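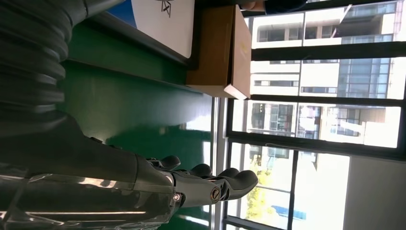
I changed banks in February after eleven years with the same one, and I'm writing down how it went while I still remember the order of things.

The old bank was Demard. I opened the account when I moved here for my first real job, mostly for the branch on the corner. The branch closed two winters ago and is now a place that sells mattresses. After that I had an app, a phone number and a monthly fee that went up twice.

The fee was what did it. I was doing my taxes and added up everything Demard had charged me over the past year. It came to $180. Part of that was the monthly charge, part was a wire transfer, and the rest was for letting my balance drop under the minimum, which is $900. I had dropped under it for a few days in the fall when the car needed work.

I looked at two other places. Montoya is a credit union with an office across the river, and Teltov is online only. Teltov had the better savings rate. Montoya had a person at a desk. I went with Montoya. Their checking account has no minimum, and I still get paper checks from one client who won't do anything else.

Opening the new account took under an hour. I brought my driver's license, a utility bill and my Social Security card. They ran the license and never looked at the card. The debit card came in the mail the next week.

Moving everything over was the long part. I had assumed I knew what was attached to the old account. I printed a year of statements and went through them with a highlighter, and I had missed a lot: the water bill, which only comes every other month, a domain name I renew once a year, the car insurance, and a storage unit I thought was on my credit card.

My advice is to go back a full twelve months. Three months looks like plenty until the yearly charges start bouncing.

Direct deposit was easy. I filled out a form at work, and the first paycheck landed in the new account one pay period later. The water company wanted a voided check, so I had to order checks just to void one. The insurance company changed it over the phone but took the next payment from the old account anyway. They said the cutoff had already passed. It helped that I had left money in there.

That is the other thing I would tell people. Don't empty the old account right away. I had $3,738 in Demard when I started, and I moved most of it and left enough to stay above the minimum for two months. It felt silly to keep paying attention to an account I was leaving, but two stray payments came through and both cleared.

Closing the account was more annoying than opening the new one. There is no button for it in the app. I called at 8 in the morning, when the line opens, and still waited on hold through most of a pot of coffee. The person I got was polite and offered to waive the fee for six months. I said no. Then she told me I had to send a signed letter to their office in Dratenholm, and that the last of the money would come back as a check.

I sent the letter certified. The check took three weeks. In the meantime the account earned its final bit of interest, which was 97 cents, and they mailed that as a separate check. I deposited it. I wasn't going to, but the Montoya app lets you do it with your phone and I wanted to see if it worked.

A few smaller things, in case they are useful. Download your old statements before you close anything. Once the account is gone the login goes too, and Demard charges for copies. I saved mine as PDFs in one folder and put a copy on a thumb drive in the desk.

If you use your bank's bill pay, write down the addresses and account numbers for each payee. None of that carries over — I retyped all of mine.

Check any app that sends or receives money for you. I had one still pointed at the old account and didn't notice until a friend paid me back for concert tickets and the transfer failed. She sent it again the next day.

As for Montoya, I have no complaints so far. The app is plain and a bit slow to load. Deposits by phone are held until the next business day, where Demard made them available that evening. The office closes at 4, so I can't get there after work, but I have only needed to go once, to get a form notarized, and they did that for free.

I still need to change the card on the storage unit. It's due on the first.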